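Week 3 notes: action chunks and the wrist view
Naima Chraibi, April
4 min read

The policy we train in this course does not output one joint command at a time. It takes the current images and joint angles and predicts a chunk of future targets. The controller runs part of the chunk, then asks for a new one. Your config file sets both numbers, and the defaults are fine for moving buns from steamer to plate.
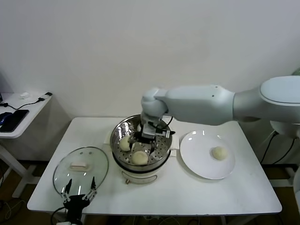

Chunk length is a trade. Long chunks give smooth motion but react late if the object shifts. Short chunks react sooner, and the arm can jitter where two predictions disagree. Start at 200 training episodes and change one setting per run. Younes Helmy's baseline on the lab server used 685 episodes, so don't expect to match it.

The loader in Parkis resamples all streams to the slowest camera. Check the timestamps before you train. A lag of 3 steps is enough to make the gripper close early.

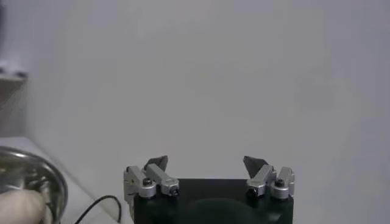
Gripper state is stored as a single value per step, separate from the arm joints. Normalize it on its own, or the small range gets lost next to the joint angles. To check the sign, pick a step where you can read the state from the wrist camera. With the fingertips wide apart and nothing between them, the stored value should sit at the open end of the range. If it sits at the other end, flip it in the loader and leave the raw files alone.

For Tuesday: plot the gripper value for one episode and mark where each chunk begins.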